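Marulanda card reader: a market stallholder's review
Posted 3 Apr 2018

I should say up front that I came to card readers very reluctantly. I've sold preserves and chutneys at our local markets for years out of an old biscuit tin, and I liked the tin. But last November a lovely woman wanted six jars of the green tomato relish, had no cash on her, went off to find an ATM and never came back, and I thought, right, that's it, I'm getting one of those little machines.

My friend Lindsay Ngata, two stalls up with the candles, swore by her Stukar. I tried hers for a morning and it was fine, but you had to press a sort of rubbery button every time to wake it up and my hands are usually sticky. So I ordered the Marulanda instead, mostly on price, and I've now used it at every market since Christmas.

It came in a plain cardboard box with a charging cable, a lanyard I've never used and a booklet in very small type. Setting it up meant downloading the app, putting in my ABN and bank details, and then waiting for an email. The email took three days. I rang on the second day because I had a market coming up, and the fellow on the phone was patient with me and explained that they check every new account by hand. Fair enough, I suppose, when it's other people's money going through it.

The reader itself is small enough to sit in an apron pocket. It takes tap and chip, and it takes phones, which the younger customers all seem to use now. Anything over $100 asks for a PIN and the keypad is a decent size — my older regulars can manage it without their glasses, more or less. Dad dropped it on the concrete helping me pack up and it kept going, though there's a chip out of one corner.

Battery life is good if you remember to charge it the night before. I forgot once, and it gave up just before lunch with a queue down past the honey stall. There's no warning beep, only a tiny light that you can't see in full sun, and I'd mark it down for that.
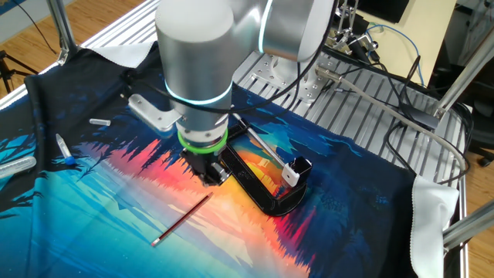 Robotic arm with a black gripper over a printed mat.

Now, security, which is what most people ask me about when they see it. I was nervous. You hear such stories about skimming, and I had visions of somebody fiddling with my reader while I was bent over looking for a paper bag. What settled me was that the Marulanda shows every sale on my phone as it happens, and you can set it so refunds need a passcode. Please do set the passcode! It's off by default, and I think that's a poor choice on their part. The switch is under Account, then Permissions, and it took me an age to find. I also keep the reader on my side of the table and hold it out myself.

I've had one disputed payment, $200 for a big order of Christmas hampers that the customer's husband didn't recognise on the statement. My trading name was coming up as a jumble of letters. Support sent me a form, I attached the order and her text messages, and the money stayed put. They helped me change the statement name too, so if you're signing up, check how yours will read before your first sale.

Payouts land the next business day, or a bit later if there's a public holiday. Once my takings for a weekend went over $1000 and the payout was held for an extra day while they had a look. They did email to say so, but a stallholder who needs to pay for stock in a hurry might find that a nuisance.

Fees are a flat percentage with no monthly charge, and that suits me because I hardly trade in winter. If you're open all week, sit down with a pencil and compare it with what your own bank offers. Aravind Raju at the dosa van did just that and stayed with his bank.

Would I buy it again? Yes, I would, sticky fingers and all. I'd give it four stars, and the missing one is for the battery light and that passcode setting. I still keep the tin under the table for anyone who'd sooner pay in coins.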